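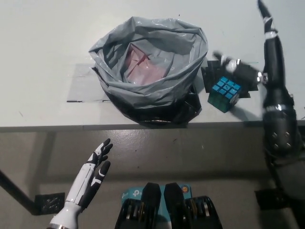

The Order of Grisholm met on Wednesdays, in the room over the tile shop, and had done so since before the tile shop. Dinesh Mittal had been told to knock 20 times. He lost track somewhere past the middle and just kept going till the door opened.

"That was 25," said Ulises Ospina.

"Sorry."

"Come in anyway. Wipe your feet."

Inside. Folding chairs, a radiator that clanked, a banner with an owl holding a key. The owl looked tired. Seven men and two women in brown robes over office clothes, one still wearing his work badge. Nobody spoke. Dinesh had expected candles. There was a desk lamp.

He had come for his uncle. Eleven years dead and the only thing he left was a ledger, 564 pages, every page the same word at the top. Boltus. Under it, names. Mayors, a judge, the woman who ran the bus depot. Meredith's name was in there too, and Meredith was Dinesh's sister, and she had never joined anything in her life. Not even the swim team.

"You brought it?" Ulises said.

"In the car."

"Locked?"

"Yes." It was not locked. The lock had been busted since September.

Ulises sat down hard. Big man, small chair. He rubbed his eyes and for a second he looked like somebody's dad waiting at the airport. Then the robe slid off one shoulder and he pulled it back and was the Keeper again.

"Your uncle wrote down what he shouldn't of," he said. "The Order has rules. You don't write down the ones who said no."

"Said no to what?"

The radiator clanked.

"That's the list," Ulises said. "It isn't members. Boltus is the old word for it. The door that stays shut. We asked them all and they said no, every one, and then they went off and got to be mayor without us."

Dinesh almost laughed. All those years of his mother whispering on the phone. The secret masters of the county, she said – they got to your uncle, they'll get to you. And what they had was a list of people who were busy on Wednesdays.

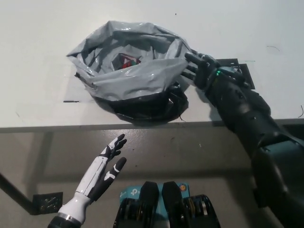

"Now the oath," Ulises said, quick, like he wanted it over. The others stood. A chair fell down and a woman picked it up and said excuse me. Every new brother put his hand in the bag and took what was in it, that was the rule, and the bag was supposed to be calfskin, two centuries old. Dinesh leaned over to look. Plastic. Gray and shiny, bunched up at the mouth, black at the bottom, and way down in the folds a bit of red, a bit of green, a bit of white. "The calfskin got moths," Ulises said, not meeting his eye. Dinesh kept his hands in his pockets.

"What if I say no?"

"Then you go on the list."

"With Meredith."

"Under Meredith. It's by date."

He thought about it. He really did. The robe they had laid out for him was too short, and somebody had ironed it. There was a plate of crackers. His uncle had sat in one of thsee chairs for half his life, writing down the ones who got away, and maybe he'd been jealous, or maybe he just liked the handwriting part.

"What does Stistance mean?" he asked. It was painted on the wall under the owl.

Ulises turned and looked at it a long time.

"We had a guy who knew," he said.

Dinesh went down to get the ledger. The car door was open when he got there. The seat was bare, and upstairs somebody had switched off the lamp.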